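Introduction to Food and Beverage Retail
Unit 5 handout: Coffee from farm to shelf
Instructor: Caroline Koech
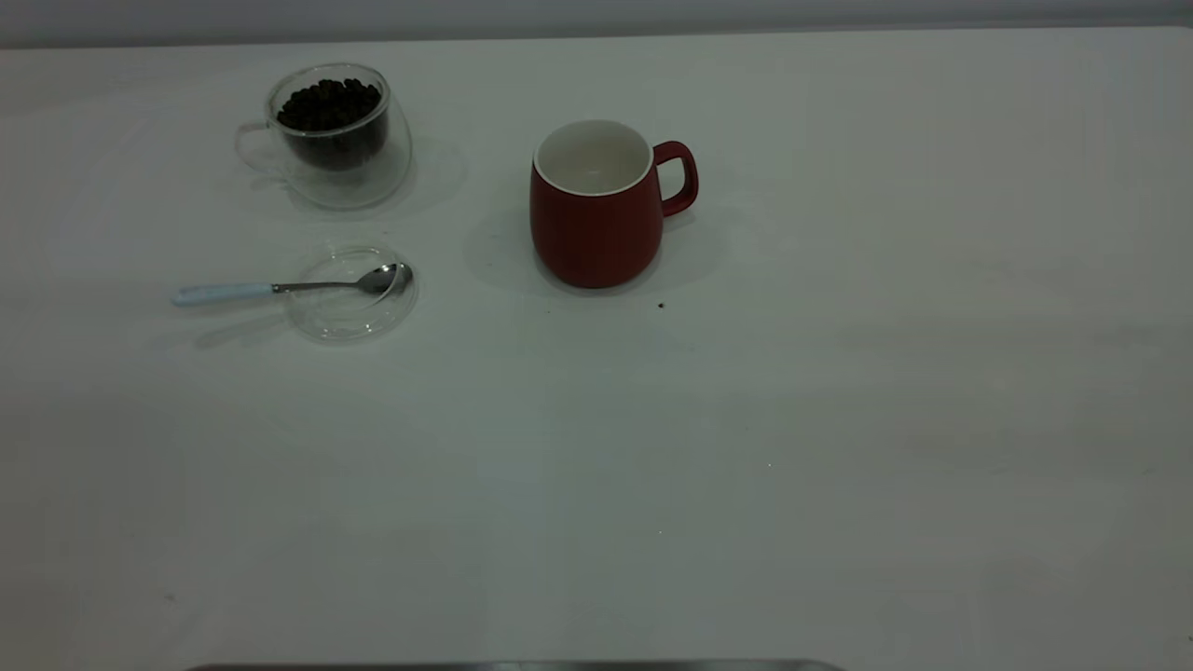 What this unit covers

Last unit dealt with tea and cocoa. This one follows coffee through the same stages: growing, processing, export, roasting, packing and pricing. Read the whole handout before Thursday. The case at the end will be used in the group session, so bring a calculator and your notes on markup from Unit 3.

1. The plant and the fruit

Coffee grows on a shrub or small tree. The fruit is called a cherry and usually holds two seeds. Those seeds are what the trade calls beans. When a cherry has only one seed, the bean is rounder and is called a peaberry. Some sellers sort peaberries out and charge more for them.

Two species matter in trade. Arabica is mostly grown at higher elevations, has less caffeine, and usually sells for more. Robusta (the species name is canephora) copes better with heat and many pests, and goes into instant coffee and a lot of espresso blends. Do not write "robusta is bad coffee" on the quiz. Grade and handling matter as well as species.

2. Processing

Fresh cherries spoil fast and have to be dealt with soon after picking.

Washed process: the skin and pulp are removed, the sticky layer left on the seed is broken down by fermentation, and the seeds are washed and dried. Needs a good supply of water.

Natural process: the whole cherry is dried with the seed inside. Uses little water but takes longer, and the fruit must be turned often or it molds.

Honey process: the skin comes off but some or all of the sticky layer stays on during drying. No honey is involved.

After drying, the remaining layers are hulled off. What is left is green coffee, which is graded, bagged and shipped.

3. Shipping and storage of green coffee

Green coffee keeps much longer than roasted coffee but it is not permanent. Moisture is the main worry. If it is too damp it can grow mold, and if it dries out too much the flavor goes flat. Bags are usually jute, often with a plastic liner. They should be kept off the floor and away from anything with a strong smell.

Terms you need:
FOB: the seller's responsibility ends when the goods are loaded on the ship.
Spot: coffee already in a warehouse in the buying country and ready for sale.
Forward contract: an agreement now for delivery later.

4. Roasting

Roasting drives off water, so the beans lose weight while they swell in size. A darker roast generally loses more. This loss has to be in your cost figures. Students leave it out every year.

First crack is an audible popping as pressure inside the bean is released. Light roasts are stopped during or shortly after it. Second crack comes later and is quieter and faster. Dark roasts are taken up to it or past it, and oil may show on the surface.

Roasted coffee gives off carbon dioxide for days afterward. This is why many retail bags have a one-way valve.

5. Packing and shelf life

Oxygen, light, heat and moisture all shorten the life of roasted coffee. Grinding speeds staling a great deal by exposing more surface. Whole beans in a sealed bag hold up best. A shop that sells from open bins needs quick turnover and a written cleaning schedule.

6. Case: Reststead Coffee

Reststead is a small roaster in the port town of Clatusport. It buys green coffee through an importer, Dritard, and sells one house blend called Collado to cafes and over its own counter.

For one month's production:
Green coffee bought: 159 pounds
Green coffee roasted: all of it
Weight lost in roasting and sorting: 13 pounds
Sold to cafes: 96 pounds
Sold over the counter: 50 pounds

Questions for the group session

Work out the loss as a percentage of the green weight.

If the green price rises and the shop price stays the same, which side of the business is hurt first? Say what else you would need to know.

The owner wants to drop the cafe accounts and sell only at the counter. List the costs that would go down and the costs that would stay.

Suggest a storage plan for two months of green coffee in a humid coastal building.

Reading

Course pack, the chapters on commodity goods and on packaging. Skip the section on futures, it comes back in Unit 9.

Written answers to the case are one page per group, typed. Put every group member's name at the top.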